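**Ticket 3768 · Kullow · Pérdida de seguimiento en las muñecas**
Abierto por: Dalia Ozoliņš
Estado: pendiente de revisar la norma

¡Hola, equipo! Retomo esto porque ayer me volvió a pasar: en las tareas de paquetería la muñeca derecha desaparece a ratos y Rasar me rellena el hueco con una trayectoria inventada (preciosa, eso sí, pero inventada). De 60 episodios me ha marcado 37 como dudosos, y la guía de Skulero pide repetirlos todos.

Lo que he probado hasta ahora:

- Reiniciar Rasar y recalibrar. Igual.
- Cambiar el cable del rastreador derecho. Igual.
- Apretar un punto más las pulseras. Mejora algo, pero los saltos siguen ahí.
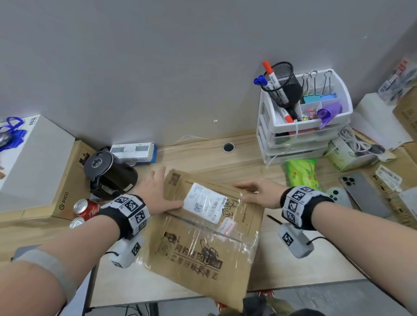 Mi sospecha va por el punto 3 de la norma de puesto, el de «marcadores visibles y sin reflejos». Lo leemos pensando en la lámpara y en la mesa, ¡pero la cinta de embalar brilla muchísimo! Y el mismo apartado pide despejar la superficie de todo lo ajeno a la tarea, cosa que aplicamos cuando nos acordamos, yo la primera.

Propongo añadir dos líneas a la lista previa: comprobar los brillos con el objeto ya en las manos y dejar en la mesa solo lo que salga en la ficha. Greco, ¿lo puedes meter en el borrador de julio?

Mientras tanto repito una tanda con la luz de lado y os pego aquí el registro. No cerréis el ticket, porfa.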